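Keeping Warm in Bedovley and Driltcombe
Progress report to the Strickland Fund
2019-08-29

Thank you, first of all, for your patience in waiting for this. We had meant to write as soon as the last spring workshop was over, and then the summer filled up with home visits, and we thought you would sooner have a full account than a hurried one.

You will remember that the grant was for $3,535, to help people in Bedovley and Driltcombe who live in older, drafty houses and who dread the heating bill every winter. We proposed a run of evening workshops on simple repairs, a small stock of tools that people could borrow, and home visits for anyone who wanted a second pair of eyes on a stubborn problem. All of that is now underway, and most of it has gone better than we dared hope (the tool loans took some sorting out, and we will come to those).

The workshops

We held 10 workshops, the last of them in May. The early ones were about finding drafts, and we kept them as plain as we could. People learned to go from room to room on a windy day with a strip of tissue paper, holding it near door frames, baseboards and outlets to see where it fluttered. It costs nothing and children love doing it, so a good many families came back the following week with long lists and a certain amount of pride!

Windows took up more of our time than anything else. We had planned one evening on them and ended up giving them three, partly because of the sheer variety of windows in the two towns. There are sashes that rattle, casements that have been painted shut for a generation, and those awkward little openings up near the ceiling in pantries and back halls that hardly anyone thinks to check. 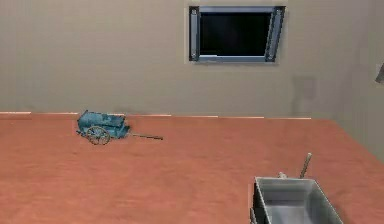
Rendering: a small window with a dark pane, set high in a beige wall.

The question we heard most often was whether it is worth doing anything at all short of full replacement. Our answer was a firm yes. Fresh caulk on the outside, foam or felt strip where the moving parts meet, and a decent pair of lined curtains will do a great deal for a room, and the materials for a single window cost less than a family pizza. We were careful to say as well where the limits are. Rotten frames need a carpenter, and nobody should be climbing a ladder alone to reach a high one.

The tool loans

We bought caulking guns, scrapers, putty knives, step stools and a couple of good flashlights, and split them between the two towns. The Bedovley set went out almost every week. The Driltcombe set sat on its shelf for most of the spring, and we puzzled over that until a neighbor pointed out that the building was only open on weekday mornings, when the people most likely to use the tools were at work. We moved the pick-up time to early evening and the loans picked up right away. We should have asked before we set the hours, and we will next time.

Two scrapers have not come home. We count that as a fair price for a lending scheme with no deposit, and we have already replaced them from the supplies line.

Home visits

So far 80 households have had a visit, and this is the part of the work we have grown fondest of. A visit usually starts at the front door and ends at the kitchen or dining table, with the heating bills spread out and somebody putting the kettle on. 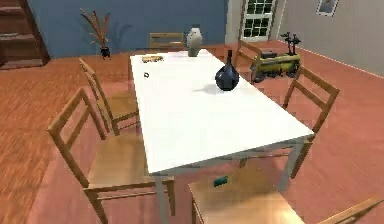 We had allowed half an hour for each one, and that was too little. Checking the doors and the attic hatch is quick enough, but reading through a year of bills with someone who has been afraid to open them is slow work, and it ought to be. We now plan for a full hour. In several homes the biggest saving had nothing to do with drafts: a water heater set far too high, or a thermostat placed right above a radiator. Those took minutes to put right.

We also met people who were eligible for help with their bills and had never applied. We are not benefits advisers and don't pretend to be, but we carry the forms with us now and are glad to sit alongside anyone filling them in.

The money

Spending is on track. Most of it has gone on tools, workshop materials and room rental, with a smaller share on travel between the two towns. Printing came in under budget after we found that people preferred a single sheet for the refrigerator door to the booklet we had planned. With your agreement, we would like to move what is left on that line over to weatherstripping kits for the fall.

What comes next

Visits carry on through the fall, with Driltcombe first in line, as the waiting list there is longer. We have also been asked to bring the draft-finding evening out to Parkunska, where many of the houses are of the same age and sort. We would love to say yes, but we want to look at the travel costs properly before we promise anything, and we will write to you separately about that.

You would be very welcome at any of our fall sessions - there is always cake, and there is usually a spare caulking gun.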